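Notebook entry 11/23/18
Family Contact and Transition Strand, Benjelloun House
Entered by D. Vergara

Purpose of entry: to record the state of the relatives' interviews, the changes agreed to the moving-in pack, and matters outstanding for colleagues on the Makano site.

1. Interviews with relatives

The second round of interviews is complete. The transcripts have been checked against the recordings and filed under the Pikari heading, with names removed. The recording of interview 14 has a fault in the opening minutes and the passage has been marked as missing. It is not to be rebuilt from memory.

The word "guilt" is used by relatives far more often than it is used in our question sheet, where it does not appear at all. Domingo Vergara (myself) raised this in April and the sheet was left as it stood so that both rounds could be compared. The decision was sound, but the next sheet should include a direct question on how the relative felt in the first month after the move. Sons and daughters who had made the decision without brothers or sisters to consult spoke at greater length on this point than others did. Several returned to it after the recorder had been switched off. Those remarks are not data and have not been noted.

2. Moving-in pack

The pack in use at Benjelloun House runs to 413 lines of text. The revised draft stands at 372. The cuts come mostly from the section on fees, which repeated the contract, and from the welcome letter. The laundry page remains too long. Relatives are still told to label clothing on one page and told which labels to use on another, and the two should be joined.

The page on personal belongings now states plainly that residents may bring their own chair, subject to the fire check. The earlier wording ("items of furniture by arrangement") was read by at least one family as a refusal.

3. Mealtimes and familiar items

Residents' own crockery and kitchen things are to be allowed in the shared dining room under the new draft, and the kitchen lead has accepted this on condition that each piece is listed at moving in. The Vindska site already works in this way. Their list has columns for the item, its colour and any damage present on arrival, and the colour column is the most useful when something goes astray.
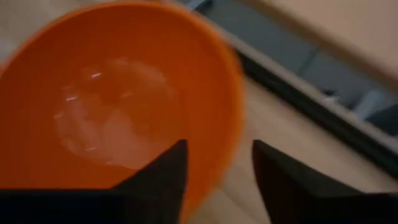

Entries on the list must be short enough to be written by whoever is on duty and clear enough to be used by somebody else. The Vindska form allows one line for each piece. An entry such as "bowl, orange, plastic" is sufficient, and the maker or age of the piece need not be given. Where a relative wishes to add a note on what the item means to the resident, this belongs in the life story folder and should be copied there by the key worker.

4. Outstanding

Revised pack to Makano for comment. Their last comments arrived after printing, so an earlier closing date is to be set this time.

Question sheet: draft wording on the first month, to be read by a colleague who has not conducted any of the interviews.

Consent forms: 2 still unsigned. Both relatives have been written to. Their transcripts are to stay out of the analysis until the forms are received.

Cupboard key is with the front office.

D.V.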